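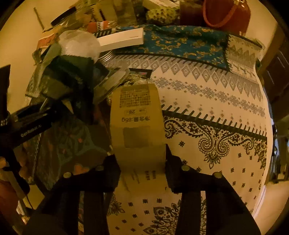
Gripper Upkeep Meeting – Skusto, Sillville shop
Minutes, January 2026

Present: Jihad Karam (chair), Nour Nimri (minutes), two operators from the day shift, one from evenings
Apologies: Ghanem purchasing

1. Minutes of the last meeting

Accepted with one correction. Item 5 should have said the left finger was replaced, not the right. Nour has changed the file copy.

2. State of the hand-held gripper

Jihad had the tool on the bench on Monday and went through it with the shop checklist. The finger screws were all present. One on the right finger had backed out by half a turn and was taken out, cleaned and put back with medium thread locker. The others held at the set torque and were left alone.

Side play at the fingertips measured 3 mm, against a limit of 2. Most of it is in the pivot bushings. Jihad does not think the struts are bent, but he wants them checked on the flat plate before anyone orders parts.

The evening operator said the fingers feel slow to open after a long run. Day shift has not noticed it. Agreed to write it in the log each time, with the hour, so there is something to compare.

3. Closing force on light cartons

Discussion of small cardboard boxes picked up standing on end. The long sides bow in when the trigger is pulled all the way, and a few cartons from last week had creased corners. Nour asked whether this was the stop setting or the way people squeeze. Jihad said both. The stop was set for the Promis trial, where the parts were hard plastic, and was never moved back.

Agreed: back the stop off one notch for cartons. Operators to close until the box is held and then quit pulling. If a box slips at the new setting, log it and do not move the stop yourself.

One operator asked for a mark on the stop screw so the two positions can be found without the gauge. Jihad will add paint marks, white for cartons and yellow for hard parts.

4. Finger pads

Current pads have done 26 shifts. Wear is even on the left and heavier toward the tip on the right. They can stay on until the bushings are done, and then both get changed together. Do not change one pad alone, as the two sides will not meet square.

Cleaning: a damp lint-free cloth, then a dry one. Somebody has been using the degreaser from the sink shelf, and it leaves the rubber slick. The bottle is being moved to the parts washer.

5. Zero check

The opening reading was off at the start of three shifts this month. In every case the tool had been put away with the fingers closed. It should go in the rack open, and the zero check should be run before the first pick:

Open fully and wait for the reading to settle.
Close on the gauge block, then open again.
Repeat once. If the two readings do not match, tag the tool and tell Jihad.

Nour to print this and tape it inside the rack door. The old sheet there is for the previous handle and should be thrown out.

6. Spares

Ghanem sent a quote of $167 for a bushing set with pins. Jihad thought that was fair. The order waits on the strut check, so that everything ships together if a strut is needed too. There is one spare pair of pads in the drawer – enough for the next change – and another pair should go on the same order.

The screw tray has been mixed up again. Short and long finger screws look alike and the long ones bottom out before they clamp. Evening shift offered to sort it and label the bins.

7. Actions

Jihad: strut check on the flat plate, stop setting, paint marks
Nour: zero check sheet, new column in the log for slow opening
Evening shift: screw tray
Jihad and Nour: order to Ghanem after the strut check

8. Next meeting

March, same room. Bushing results to be first on the agenda.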